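When the arm let go of nothing: a morning with the Trukley safety lead

The kettle at Trukley is in the same room as the robots, so my first question to the company's safety lead was shouted over it. I had asked for half an hour and ended up staying until lunch, partly for the story and partly for the very good rye bread somebody had left on the counter.

Trukley builds software for arms that tidy up in homes: toys off beds, laundry off floors, that kind of thing. Last summer one of its arms did something it was never supposed to do. It shut its gripper on an object, and when it was told to open again, it stayed shut. The person standing next to it pressed the stop button, and it stayed shut then, too.

"I want to be clear that no one was hurt," the safety lead told me, once the kettle had calmed down and we had both found a chair. "A stuffed toy got squashed, and it recovered better than I did. But we had a sleeve in there a week earlier. My sleeve! And I kept thinking about that sleeve all the way home."

The company would rather I didn't name the people involved, and I was happy to go along with that, as everyone I met was so open about the rest of it. The arm had been running a pick-and-place routine, the sort it goes through all day long, picking up a soft toy and dropping it into a basket. It had done the same thing 2,372 times since its last service. On the next one the fingers closed, the arm moved across, and nothing dropped.

"At first you just think it's slow," the safety lead said. "You give it a moment. You're used to giving it a moment, that's the trouble. Then the arm goes back for the next toy with the first one still in its hand, and it pushes the whole lot down into the mattress. That's when the operator hit the stop."

The stop did its job as far as the arm went. All the joints froze. The gripper, though, had been set up to hold its grip whenever power to the arm was cut, and there is a sensible idea behind that. If a robot is carrying a glass of water and somebody hits the button, you would like it to keep hold of the glass. The people who wrote that rule had been picturing glasses, and sleeves and fingers hadn't come into it.

"So now you've got a frozen arm with a closed hand, and the only way to open the hand is to turn the arm back on," the safety lead said, and laughed a little, and then stopped laughing. "We stood there for 5 minutes working out whether we wanted to do that. Five minutes is a long time if it's got hold of you."

What had gone wrong in the first place took longer to find. They swapped the gripper for a spare and it ran beautifully for two days, so everybody blamed the gripper. Then the spare did it as well. In the end it came down to the cable at the wrist. Each time the arm folded in close and turned, the cable bent a bit tighter than it should have, and inside the jacket one of the thin wires had worn nearly through. The "close" message got across. The "open" message, sent with the wrist turned the other way, sometimes didn't.

"You couldn't see it from the outside," the safety lead said. "I'd looked at that cable every morning. I'd wiped it with a cloth! We sent it over to Renaud, where they cut it open for us, and they mailed it back in a sandwich bag with a very polite note."

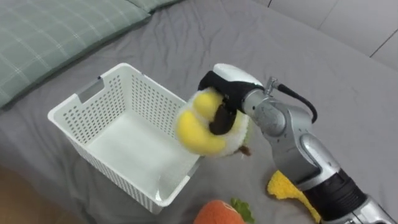 NURNHOLM, 5 Mar 2019

By the time I had finished my second slice of bread, the arm was at work on a bed made up with a gray sheet, a plush banana clamped in its black fingers beside a white plastic basket. A toy carrot and a yellow plush something-or-other lay on the sheet as well. I found myself staring at the loop of black cable at the wrist, which I doubt I would have noticed an hour before.

"Everyone does that now," the safety lead said. "You come in wanting to look at the hand, and you end up looking at the cable."

The fixes are fairly plain ones. The cable now gets replaced on a schedule, whatever it looks like. The software checks that the fingers have really opened before the arm is allowed to go anywhere, and if they haven't, it waits and beeps. (The beep is dreadful. I was given a demonstration.) There is also a separate release for the gripper, on its own small battery, so a person can open the hand while the arm stays off.

That last part was the one they argued over. Plalo, the partner that makes the mounts, worried that people would grab the release when they meant the stop, and the first version did sit much too close to it. It has since been moved over 80 centimeters away and made a different shape, so you can tell which is which with your eyes shut.

I asked whether the incident had changed how the team felt about working next to the thing all day. There was quite a long pause, and another cup of tea was poured.

"We write more down," the safety lead said. "When it was slow before, we'd say, oh, it's having a Monday. Now that goes in the log, with the time, even if it sorts itself out. I went back through July afterward and found we'd all seen it hesitate. We'd each seen it once or twice and said nothing, and if you'd put us in a room together we'd have had the answer."

The full report has gone out to the other labs that use the same wrist, and two have already written back to say they are checking their own cables. The safety lead still has the old one, in its sandwich bag, in the top drawer of the desk, and got it out for me before I left so I could feel the soft spot with my thumb.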